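Come and teach a robot your chores: helpers wanted for our February open day

06/02/2022
By Siwan Cadwaladr

We're looking for 31 people to spend part of a day with us at Wastomo, trying out the hand-held grippers we use to show our robots how everyday jobs are done. 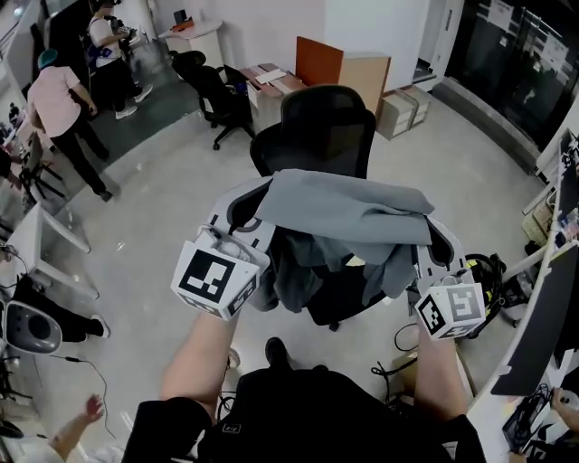
You don't need to know anything about robots. If you can pick up a jacket, hang it on the back of a chair or move a cup from one side of a desk to the other, you have what it takes! The grippers are held in your own two hands, and the robot software learns from the way you move them. Everybody does it a bit differently (left-handers especially, please sign up) and that variety is exactly what our teaching sessions are short of.

The open day has two halves. In the morning Meirion Wogan will run the demonstration in the main lab, with the Broltinik arm folding towels and sorting laundry on its own. It's slower than you'd expect and it drops things, and I still can't stop watching it. You can ask Meirion anything you like while it works, and there'll be time to walk around and talk to the people at the benches.

After lunch it's your turn. Helpers go in groups of 6, each with one of our team. You'll get a short practice with the gripper, then a 45-minute session of simple tasks with clothes, boxes and kitchen things. Most people find the first few tries clumsy and then suddenly get the hang of it, so don't worry if your first shirt ends up on the floor. Arwel James has been at this for two years and his still do.

What we ask of you:

You should be 18 or over, able to stand for most of a session (stools are there if you want one), and comfortable using both hands. Wear closed shoes and sleeves you can push up. Leave rings and bracelets at home if you can. Your sessions will be recorded from a camera at head height, and there's a consent form to read and sign before you start. You can stop at any point and you'll still get your lunch and travel money.

We'd also love to hear from anyone who wants to keep going afterward. There are a few paid part-time places on the Jevance project this spring, and we'll fill them from people who came to the open day and enjoyed it. The aim is roughly 500 recorded tasks before the summer, so there's plenty to do!

To put your name down, write to Mererid Meredith at the Wastomo front desk with your name, a phone number and whether you're left- or right-handed. Tell her about any food you can't eat as well. She'll send directions, the parking map and the consent form so you can look it over at home.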